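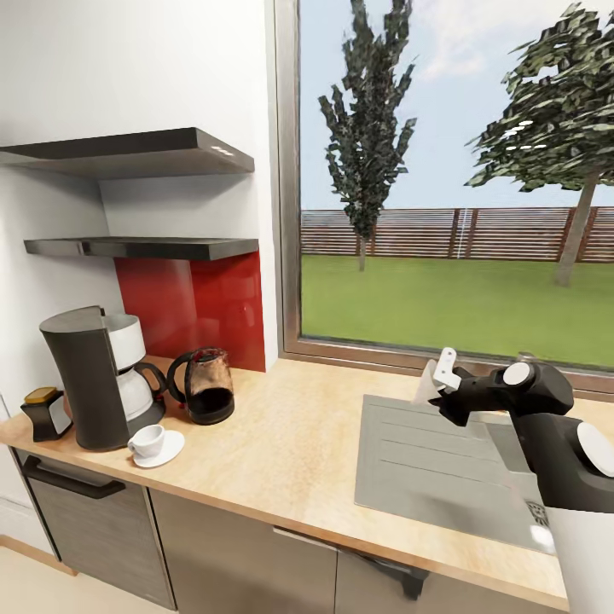 Gunn Countertop Dish Rack, large: six months in

I have owned four dish racks in my adult life and have hated them all in different ways. The first rusted. The second grew something pink in the corners. The third was bamboo and looked lovely for a week, then looked like a small abandoned dock. The fourth was a gift, so I had to keep it for two years.

The Gunn cost me $51, a silly amount of money for something whose job is to stand there while water falls off things. I bought it anyway, at Kullo on a Wednesday evening, after a long day and no dinner. Learn from me and eat first.

It comes flat in the box. Assembly is four legs, two side rails, a drip tray and a leaflet showing a smiling outline of a man who has clearly never done this. The legs click in. They click in the wrong way round just as happily, and then they don't come out again without a butter knife and some language. Allow twenty minutes.

Once it's together it is a good rack. I resent saying so. The prongs are spaced wide enough for pasta bowls, the thing every other rack gets wrong. Mine held 26 plates when I loaded it with nothing else, a test of no practical use, but I had people coming and was avoiding the vacuum. Mugs go on a rail along the side. Big mugs knock elbows with each other and one of mine has lost a chip to it.

The drip tray has a spout that swivels to face the sink. The idea is that the water runs away by itself. In my kitchen it runs to the far corner and sits there, because my counter slopes the other way, along with the rest of the house. I've put a folded coaster under the back legs. It drains fine now and looks like a table in a bad cafe.

The cutlery holder is the weak spot. It hangs on two little hooks and has holes in the bottom just the right size for a teaspoon handle to go through and jam. I lift it off to empty it and bring the whole rack along for the ride. Inda makes a clip-on one that's much better and fits if you bend it a bit.

No rust so far. I wipe it down when I remember, so take February as the last proper cleaning. There's some white scale on the tray that comes off with vinegar. The rubber feet have stayed on – three of them, anyway. The fourth went down the disposal and I'd rather not go into it.

I looked hard at the Drurnance two-tier before buying this. It's cheaper and holds more, but the top shelf sits at eye level for anyone my height, and I don't need to be stared at by a colander.

Would I buy it again? Yes, at a discount, and with someone else putting the legs on.

Four stars. It loses one for the spoons.

Related reviews
Inda clip-on cutlery cup
Drurnance two-tier rack: tall people only
Kullo microfiber drying mat, 3-pack
Do you need a salad spinner?
Gunn sink caddy (discontinued)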